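1/ We finally closed the equipment plan for our second hand-held gripper station, and I have so many notes. If you're pricing out a setup like this for your own lab, pull up a chair, because I love this stuff and my family has stopped asking.

2/ First thing: the grippers weren't the line that hurt. We'd braced for it, and then the quote from Tresell came in close to what Máté Vida had penciled in back in August. The lines that hurt were all the small ones around them. Cables! Power adapters! Spare finger pads!

3/ We set aside $1000 for "cables and power" and I remember thinking that was generous. We spent $1314. Most of the overage was longer runs, so people can move around the table without a cord going tight on them halfway through a task.

4/ If you only take one thing from this thread, walk your cable paths with a tape measure before you order anything. Go along the floor, up the table leg, up to the hand, then add slack for the person standing up. We measured in a straight line the first time. Oops.

5/ Spares. Zoltán Orbán argued for a full spare set of finger pads per gripper and I argued for one set to share. Zoltán was right and I've told him so. Pads wear, and a station waiting on a pad is a station you paid for and can't use.

6/ Markers get their own line now too. Printing them is cheap. Remounting one on a cube and redoing the calibration takes most of a morning, so we budget the labor and order extra cubes up front. (Wulan Tarigan keeps ours in a labeled drawer and guards it like a dragon.)

7/ Furniture! I had never once put furniture in a robotics budget. But table height decides how long somebody can work seated before their shoulders complain, and rounded corners are kinder to cables. Ours came through Esquivel and I would buy the same one again tomorrow.

8/ Then there are the things you pick up. We call it the prop list and it's my favorite tab in the sheet: picture frames, plants, boxes, ordinary household stuff. We gave it $40 a month and it has been plenty. Buy doubles of anything you like, shops change their stock constantly.

9/ Thin upright things were where I wanted the pads to prove themselves before we signed for more. A small frame is a great test piece, with flat faces, narrow edges and not much to hold on to.

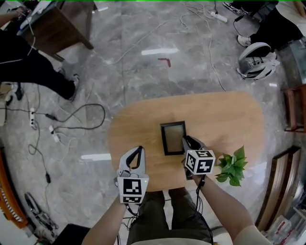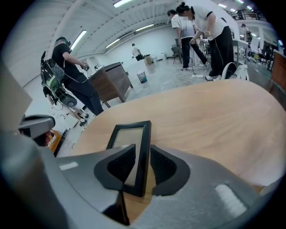 10/ What's in the plan for next year: a second set of hand units, better cable covers for the floor, and a proper charging shelf so adapters stop living wherever they were last plugged in. Getsemaní Pacheco is getting quotes for the covers on Monday. Tell me if you've found ones that lie flat!

11/ Still undecided: lease or buy for the backpack rigs. Bistamano will lease by the quarter, which is great for a short push and gets expensive if the project keeps going. Ours always keep going. Teodoro Barajas is building the comparison for the Zistville site and I'll post the blank version of his sheet when he's happy with it.

12/ Replies are open. I'd especially love to hear how other people budget for pads and cables, per station or per hour of use? We do it per station and I'm starting to wonder.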